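Okay, bookshelf reset thread, because I finally did it and I'm way too happy about it!

Eight boxes of books came with me when I moved to Wurnville in August, and they've been stacked behind the sofa ever since. This morning I made coffee, put on the Hakim album (the long one) and opened the first box.

Rule one: everything goes on the table before it goes on a shelf. You pick it up, you look at it, you remember where you got it. Slow, yes, but so much fun.

Rule two: sort by how thick they are, THEN by language. I know, I know. But the Overo shelves I bought have two really shallow rows up top, and the skinny paperbacks fit there like they were made for it.

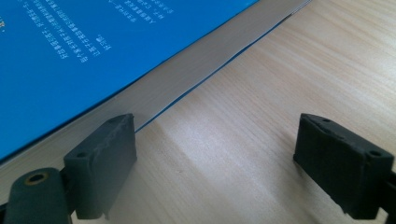

The chunky paperbacks get the bottom row, lying flat. I used to stand them up and the spines always ended up leaning and curling. Flat piles of four, biggest at the bottom, and they look great like that!

The Chinese books are getting their own section this time. They were mixed in with everything else at the old place and I could never find the one I wanted. Now they're right by the reading chair, and I already want to stop sorting and just sit down.

Also, blue covers!! I own so many blue books. I'm not doing the rainbow shelf thing, but I did put two of them next to each other and felt very pleased with myself.

Going to Bulleo later to trade in the doubles. They give store credit, so yes, I'm probably coming home with more books. There's room on the second shelf, I checked.

Three boxes to go. If you've got a good trick for keeping dust off the top edges, please tell me!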